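How Skin Closes a Cut

Skin is the largest organ of the body. It has two main layers. The outer layer is the epidermis, and it is thin. The layer below it is the dermis, which is thicker and holds blood vessels, nerves and the roots of hairs. A scratch that stays in the epidermis does not bleed. A cut that reaches the dermis does.

Repair takes place in four stages, and they overlap.

Stage 1: Stopping the blood. The blood vessels near the cut become narrower. Tiny cell pieces called platelets stick to the edges of the cut and to each other. A protein called fibrin forms threads across them, like a net. The plug that results is called a clot. When the top of a clot dries, it is called a scab.

Stage 2: Cleaning. White blood cells move into the cut. They take in germs and bits of dead tissue. More blood flows to the area during this stage, so the skin may look red and feel warm.

Stage 3: Building. Cells called fibroblasts make collagen, a strong protein. New blood vessels grow. Skin cells move in from both sides until they meet under the scab – then the scab falls off.

Stage 4: Strengthening. The collagen is slowly rearranged. This can take a year or more. The mended skin, called a scar, does not become quite as strong as it was before.

A wide or deep cut has edges that sit far apart, so the cells have farther to travel. A doctor may close it with stitches, also called sutures. The thread holds the edges together while the stages go on. Stitching is practiced on pads of man-made skin. 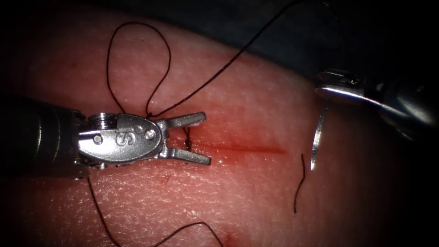 Practice pads and metal instrument tips
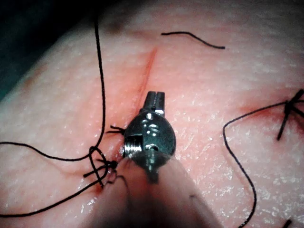 Reading time: 2 minutes

Words to know
Clot: a plug of platelets and fibrin.
Collagen: a protein that gives skin its strength.
Dermis: the thick layer under the epidermis.
Suture: a stitch that holds a wound closed.

Text by Sosina Negussie. Checked by Finbarr Mulcahy.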